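Open day at Indell, or how I spent a whole afternoon watching a robot pick things up

September 2024

So I finally made it out to Sarkport! I'd been saying I'd go to one of the Indell open days for ages, and this year I got my act together, signed up, and drove the two hours with a bag of pretzels and a podcast I didn't finish.

The building is easy to miss. It looks like the back of a furniture store, and I drove past it twice. Inside you get a sticker with a number on it (I was 470, which made me feel like I was waiting for cold cuts) and then they send you off in groups of 15. Our group had a couple of families, some college kids and one man who asked very detailed questions about bearings.

The first stop was a talk with slides, which ran long. I'll be nice and say the coffee was good. Then we went through to the demo floor, and that's where I perked up, because they had the arm they call Vavik running and you could stand pretty close to it.

I think I expected something faster. Videos online are so often sped up, and you get used to that. Vavik takes its time. It comes down over a thing, sort of settles, closes its fingers, and then there's this little pause before it lifts, and I swear the whole group held its breath during that pause every single time. The kids were calling out guesses about whether it would drop it. 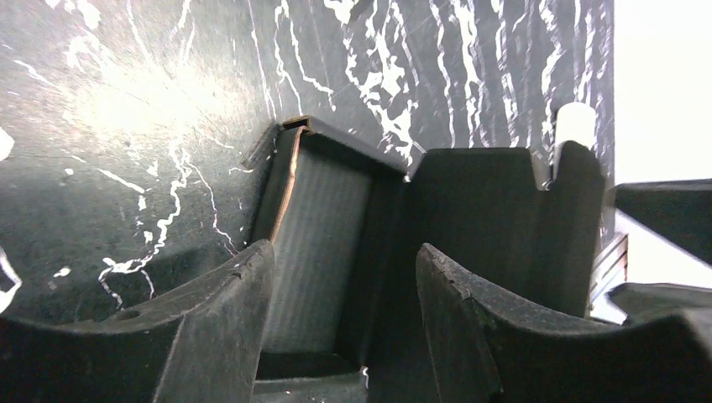
What I liked best was the screen off to the side with the view from the wrist, so you could follow along from the robot's end of things. It's a strange way to look at a table! Everything is so close up and tilted, and half of what you see is the fingers. I stood at that screen a lot longer than I stood at the arm itself. I also asked how they decide when a grip is good enough, and got a long answer, of which I understood the first third.

They have a second, smaller arm called Ko, and visitors could drive that one with a handheld controller. I was terrible at it. I knocked over a cup, then I knocked over the same cup again after it had been stood back up for me. A girl who was maybe nine went after me and got it on her first try, so that was humbling.

There was a log up on the wall with the number of picks so far that day, and it said 663 when we left the floor. I wish I'd looked at it on the way in.

If you want to go, there's another open day in October. Sign up early, wear shoes you can stand in, and skip the talk if you're short on time. Parking is free but the lot is tiny, so I ended up on the street behind the tire place.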